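Home | Guides | Set-up | Parts list | Contact

Joltlow Burger Table – Set-up Guide
Section 4: Laying out the table

Read section 3 first if the boxes are still packed. Allow 60 minutes the first time, less after that.

4.1 Tray and boxes

1. Wipe the table. White top, so crumbs and marker show.
2. Big white tray in the middle. Rim up. Push down on each corner – if it rocks, turn it round.
3. Clear boxes go around the tray, not on it. Lettuce and cheese share the one at the back.
4. Leave a hand's width between box and tray.

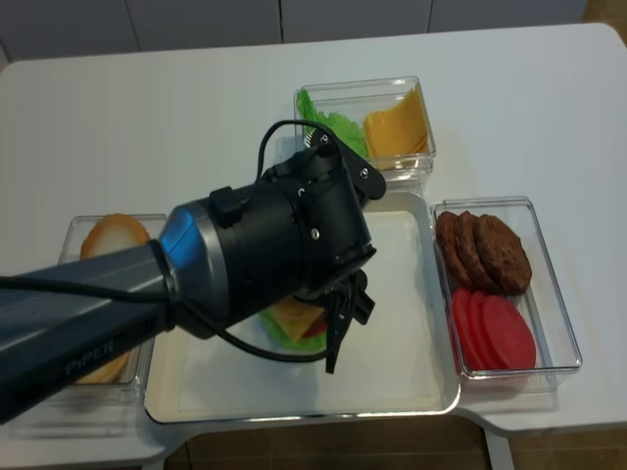

5. Lids off and put away under the table. Do not stack lids behind the boxes, they slide.
6. Check nothing is stuck together. Cheese slices are the worst for this. Peel them apart before you start, not during.

NOTE: Order spare pieces by set, part no. 654. Single slices are not sold seperately.

CAUTION: Play pieces only. Not for eating, not for the oven. Keep away from children under three.

4.2 Filling the boxes

1. Lettuce in first, left half of the back box. Let it bunch, don't fold it flat.
2. Cheese on the right half, standing up and leaning a bit. Lying flat they are hard to pick.
3. Buns get their own box. Both halves.
4. Anything left over goes back in the carton.

4.3 Test build

Do one build before anyone else uses the table. Start with the lettuce flat on the tray and work up, pressing each piece lightly. The order on our card is lettuce, tomato, patty, cheese. Cheese goes on a little crooked and thats fine, as long as the stack under it holds.
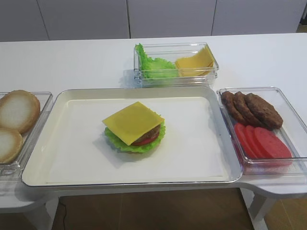 Check the stack from the side before adding a bun. Every layer should show a bit of edge. Lettuce frill sticking out past the cheese is what you want, with the brown of the patty and a thin line of tomato in between. If a layer is hidden, lift and start over. Bun last.

CAUTION: Do not lift the tray with a stack on it. Slide it.

Questions on this section – Amerley Eshun, parts desk, mornings until 11.

Related guides
Section 3: Unpacking and checking the carton
Section 5: Washing and drying the pieces
Kramer folding table – leg locks
Replacement boxes and lids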